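Buy the Table Before You Buy the Second Arm

Every March, when budget season comes to Cernatmont, somebody slides a quote for a new robot arm across my desk, and I always feel a little sorry for it. It is a lovely page, with one big number at the top, and it leaves out nearly everything we'll end up paying for. I say this with affection, having signed plenty of them!

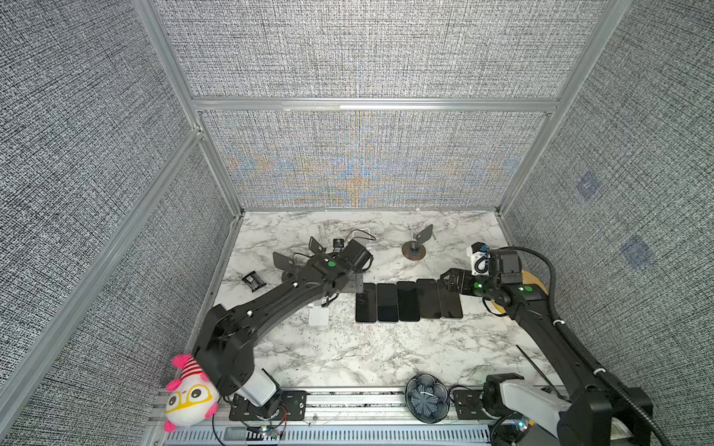
My argument is that small shops like ours should budget for the station first and let the arms fit into what's left. When we planned the Zutik bench we had 2 arms on the list from the start, and I fought (gently, I hope) to have the rest written out on the same sheet. Think of what it takes just to line up a row of black smartphones under a pair of grippers: the aluminum framing, the woven wall panels, the rail that carries the mounts, the stands, the chargers and all those cables. Our first draft had a single line for that, called "misc." My own list ran to 134 lines, and I was teased for it over lunch for a good long while.

I do understand the other side. Arms are what people come to see, and a Hosoda quote with two of them on it gets approved faster than one with a page of brackets and fasteners. But we waited 8 weeks on Cirkuvero for small parts while the expensive boxes sat taped shut in the hallway, and I walked past them every morning with my coffee, doing sums I didn't enjoy. 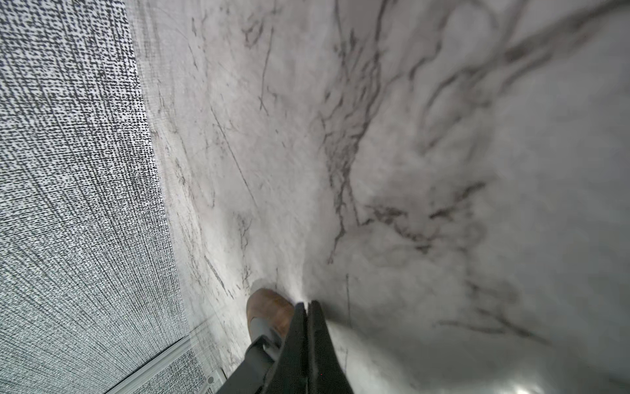 Black gripper fingers close to the veined marble surface, with the woven panel and rail at left.

So if you're filling in your own request this spring, please be generous with the dull lines. Ask what the arm will stand on and what it will pick up, and put a price beside each one. I've started on next year's sheet already, and the cables have a page to themselves.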